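12/10/2018

Spent the morning on the cell rules again. Alfie Bainbridge wants them down to one page before Clencombe sends its people, and the draft was still running to almost 11. Most of that was the old Woltadis handbook pasted in by whoever had the job before me. I cut the parts on guarding for big arms, which we don't have, and kept the parts on speed, reach and cables.

Cables took the longest. The old text says "dress all leads neatly," and you can't check a thing like that. I want a number or a yes/no. What I wrote is that straps go on the links and never over a joint, and that any loop has to clear the work mat through the whole move. Alfie read it over my shoulder and asked what "clear" meant. Fair question. I left a gap for a figure and will measure on Monday.

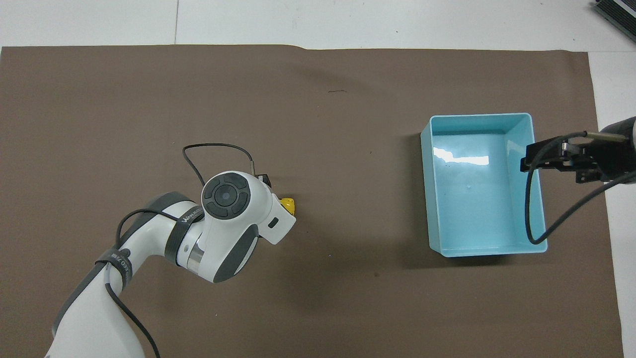
## Two arms, one bin

Rule 2 is the one we argued over. The draft said only one arm may be over the bin at a time. Alfie thinks that is too strict and will slow the sorting job down. I think it should stay until we have proper zones set in the controller. Berrada's people do it by zone and they've written it up well, but they also have someone full time on it.

We settled on this wording: one arm works, the other holds at a parked position with fingers open and nothing in them. If both have to be near the bin, a person stands at the stop button and calls the move out loud. I don't love the last part. Calling out is only as good as whoever is listening.

Also changed the grip rule. It used to say "confirm the grasp," which could mean anything. Now it says pause with the fingers closed, look, then lift. The small parts and toys roll if you catch them on one side, so I added that the fingers go straight down over the piece.
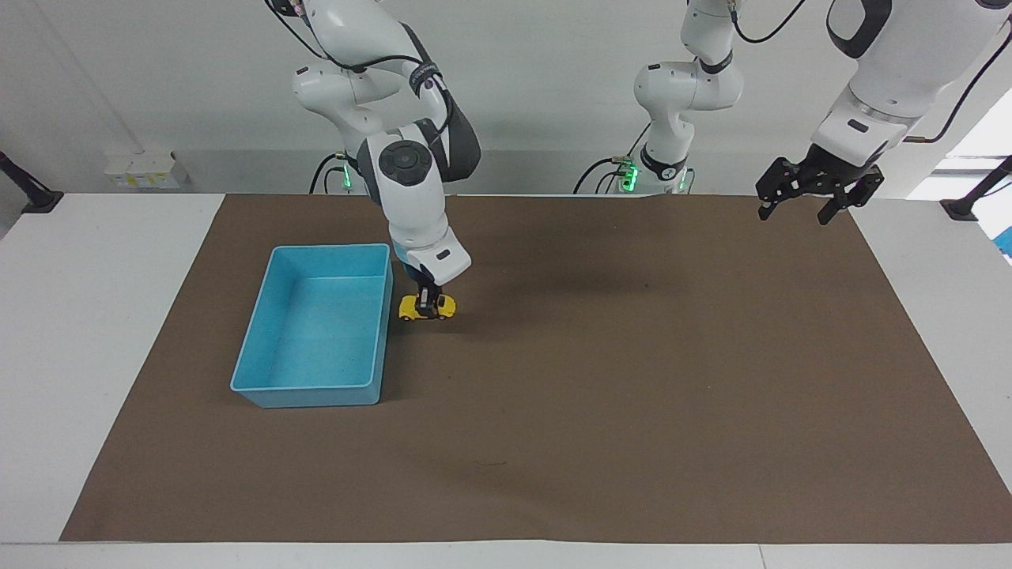 *Right arm on the yellow car, left arm open over the mat.*

After lunch I went through the log sheets. 599 entries going back to April, and 106 of them have no initials. I put that in as its own rule, short: no initials, the run doesn't count. Alfie said people will complain. They probably will.

Fudska called late about the spare finger sets. Still no ship date. I told them we'd manage with what we have.

Page is at one and a half sides now. Need to lose the paragraph on lighting or move it to the back. Printed a copy for Alfie to mark up over the weekend and left it on his chair.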